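Was the "lost" left wing at Stamford Bridge ever really lost?

6 min read

**fyrdman_627**

OK so I've been stuck on this one since July and my family is sick of hearing about it, so now it's your turn. I've been reading everything I can get my hands on about Stamford Bridge, 1066, and the more I read the less I trust the picture I grew up with. You know the one. Harold Godwinson marches north at a crazy speed, catches Harald Hardrada's army lounging in the sun with their mail shirts left back at the ships, one giant Norseman holds the bridge with an axe, somebody floats under him in a barrel and stabs up through the planks, and then it's all over.

My problem is the bridge guy. The story shows up as an addition to one version of the Anglo-Saxon Chronicle, and it's in a later hand. The barrel comes in later still. And yet every magazine article I've ever bought treats him as the hinge of the whole day. I don't mind a good story, I just want to know what we'd have left if we took him out.

So what do you all think? Could the Norse on the west bank have pulled back across the river in decent order, with no hero needed?

**Sidra Shaikh**

I've gone back and forth on this for years. I think there was some kind of fight at the crossing, because an army split by a river is going to have a fight at the crossing whether or not a monk writes it down. One very large man doing all of it, no. A dozen men in a narrow space, sure. Give it a couple of generations of retelling and a dozen men turn into one.

Where I'd push back is on "in decent order." These were men who thought they were there to collect hostages. They'd just won at Fulford five days before and they were tired and pleased with themselves. When you see dust and then you see sunlight on mail coming down the road from York, I don't believe you pull back neatly.

**thongsuk_mark**

The dust and the glittering weapons come from Snorri though, and he was writing more than a century and a half later, in Iceland. He also gives the English cavalry charges that most people think he borrowed from Hastings or just from how battles were fought in his own day. I'm happy to enjoy Snorri but I wouldn't plan a picnic by him.

**Sidra Shaikh**

Fair, and I did walk into that. The Chronicle does say Harold came on them "unawares," so I'll keep my surprise even if I have to hand back the glitter.

**fyrdman_627**

Ha, that's what I mean though! It gets into your head. I went to re-read the Chronicle and I swear I kept "remembering" lines that are only in the saga.

What got me started was trying to lay the thing out at home. I don't have a proper wargame set, I just wanted to see distances. I drew the river with a big loop in it, put the village on one side and the high ground on the other, and used little slips of card for each group of men. I gave myself 100 slips a side, which was way too many, my hands were full of card all evening. Cut it down to 11 and it started to make sense.

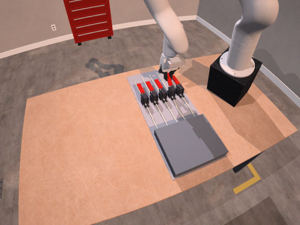 And once I had it laid out I couldn't make the crossing work as the main event. If the English had any numbers at all they'd have been looking for another way over. It's the Derwent, it's no trickle, but local people would have known every shallow spot. Harold had been picking up men from Yorkshire on the way through. Somebody in that army had grown up fishing that river.

**jomden**

Long time reader, don't post much. I want to stick up for the bridge a bit.

You say the English would look for another way over, and maybe so, but armies are dumb animals. Thousands of men on a road go where the road goes. If the front of the column is held up for even twenty minutes it's a traffic jam all the way back, and the folks at the rear don't have a clue why. I did a stint in the reserves and I can tell you that getting a hundred people across a ditch takes all morning. Now do it with shields, in the heat, after marching from York.

So a small delay at the crossing matters a lot! It gives Hardrada time to form up on the far side and send riders to the ships at Riccall. That's all the hero story needs to be. He didn't have to kill forty men, he only had to be in the way.

**thongsuk_mark**

The forty comes from one of the later tellings too, for what it's worth. It's one of those numbers that means "a whole bunch."

I agree with you about the delay. But we don't even know for sure where the bridge was. The modern one isn't it. There's an argument for a spot upstream, and there's a separate argument that it was a ford with some timber on it and nothing you or I would call a bridge. The place name tells you there was a stone ford and a bridge at some point, and that's as far as it'll take you.

**fyrdman_627**

Well now I have to redraw my river.

**hetov**

I'm going to be the grump here. Why does any of this matter next to the ride from Riccall? Eystein Orri brings the reserve up at a run, in full mail, on a hot day, and some of them supposedly drop dead of exhaustion on arrival. That's the part that could have turned the battle around. If he gets there an hour sooner, with men who can breathe, Harold Godwinson may not have an army to take south at all. We'd be talking about a Norwegian England and William would be facing somebody quite different on the ridge.

The bridge gets all the attention because it's easy to paint. It's on the pub sign, it's on the tea towel, there was even a pear pie in the village supposed to be shaped like the barrel. Orri's Storm gets a paragraph.

**Sidra Shaikh**

But hetov, that's Snorri again! You can't throw out the glitter and keep the storm. Orri's run is from the same pen.

**hetov**

I can if one of them makes sense on the ground and the other is just decoration. Riccall to Stamford Bridge is a long way on foot. If there were men at the ships, and the Chronicle has survivors at the ships, then somebody either came or didn't come. I think they came.

**Sidra Shaikh**

"It makes sense so it happened" is how we ended up with the barrel.

**hetov**

Ouch. OK, I'll give you that one, but I'm not giving up Orri.

**ona_reads**

Could somebody point a beginner at something to read? I only know this battle as the one before Hastings. I'm on chapter 7 of a general history of the Vikings and it gets half a page, and most of that is about how tall Hardrada was. Also, what happened to the ones who lived? The book just says "the fleet sailed home."

**thongsuk_mark**

Start with the Chronicle itself, any modern translation. The entries for 1066 are short and you can get through all the versions over a cup of coffee. Then read Snorri's saga of Harald, which is a wonderful book as long as you keep one eyebrow up. Do it in that order or you'll end up like fyrdman.

As for the survivors, Harold let them go. Hardrada's son Olaf swore to keep the peace and they went home in 24 ships, out of a fleet that the Chronicle puts at 300. He ended up as king back in Norway and got the nickname "the Peaceful," so maybe the day left a mark.

**ona_reads**

Twenty-four out of three hundred, wow. The book really should have had that in it. Thank you!

**jomden**

Careful with the 300 as well, ona. Other sources have it higher, and I've seen people argue it's a lot lower. The 24 I trust more. That's the kind of count you'd make if you were standing on the riverbank making sure they left.

**fyrdman_627**

I've redone my layout with the crossing moved upstream, and I'm going to admit jomden has a point about the road. With the bridge there, the approach is narrower than I had it and the English can't spread out until they're nearly on top of the water. I still don't buy the giant.

Next I want to try the Riccall end of it, if anybody has an idea which way the road ran in those days. Mark, don't say we don't know.

**thongsuk_mark**

We don't know. I'll look up what I have on it tonight and post it here.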